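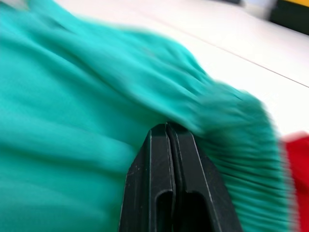 Türkisgrüner, leichter Stoff mit Falten und gerafftem Abschnitt.

Späterer Unterrichtsbeginn: Weniger Fehlstunden in der ersten Stunde

15. Januar 2026 - Schülerinnen und Schüler, deren Unterricht später am Morgen beginnt, fehlen seltener in der ersten Stunde. Das geht aus einer Auswertung des Instituts Gretotden hervor, in die Daten von 264 Klassen der Jahrgangsstufen acht bis zehn eingeflossen sind.

Verglichen wurden Schulen im Kreis Lakeck, die den Beginn im September vor zwei Schuljahren nach hinten verlegt hatten, mit Schulen ohne Änderung. An den umgestellten Schulen sank die Zahl der unentschuldigten Fehlstunden in der ersten Stunde um 19 Prozent. In der Vergleichsgruppe blieb sie nahezu konstant. Verspätungen wurden gesondert erfasst und gingen nicht in diesen Wert ein.

Bei den Noten fällt der Befund schwächer aus. In Mathematik zeigte sich eine geringe Verbesserung, in Deutsch und in der ersten Fremdsprache lag der Unterschied innerhalb der statistischen Schwankung. Ein kausaler Zusammenhang lässt sich laut Bericht nicht belegen, da die Schulen selbst über die Umstellung entschieden hatten. Merkmale wie Schulgröße und Länge des Schulwegs wurden rechnerisch berücksichtigt, die soziale Zusammensetzung der Klassen nur näherungsweise.

Die Fehlzeiten stammen aus dem elektronischen Klassenbuch Qin, das alle beteiligten Schulen einsetzen. Klassen mit lückenhaften Einträgen wurden vorab ausgeschlossen.

Als Hindernis nennt der Bericht den Busverkehr. In der Gemeinde Devden mussten zwei Linien neu getaktet werden, dort endet der Nachmittagsunterricht nun entsprechend später. Auswirkungen auf Vereine und Musikschulen waren nicht Gegenstand der Untersuchung.

Eine Folgeerhebung, die auch die Oberstufe einbezieht, ist in Vorbereitung.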